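Accueil > Fils > Cuisine > Pommes

Imprimer | Envoyer par e-mail

Bon, petit fil pommes, vu que vous êtes plusieurs à me demander comment je les garde jusqu'en décembre.

J'en ai pris 10 kilos chez Purmont, sur la route d'Oromlow. Des rouges, un peu jaunes vers la queue, très parfumées. Dix-huit euros la caisse, enfin 18 et un pot de miel que je n'avais pas prévu -- je suis faible.

Première chose, je trie sur la table, tout de suite en rentrant. Celles qui ont un coup partent en compote le soir même. Pas demain, le soir même !

Les autres, queue en haut, sans se toucher, sur du papier journal à la cave. J'ai essayé les sacs percés de chez Skanotska, bof, ça condense.

Et on garde la queue !! Une pomme sans queue chez moi, elle tient deux semaines, pas plus.

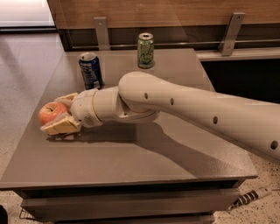
Pour la compote : 100 g de sucre par kilo, un fond d'eau, une pincée de cannelle. Je laisse la peau, je passe au moulin après, ça donne une jolie couleur rosée.

Prochain fil : les poires. Elles, c'est une autre histoire -- j'en ai encore perdu la moitié cette année.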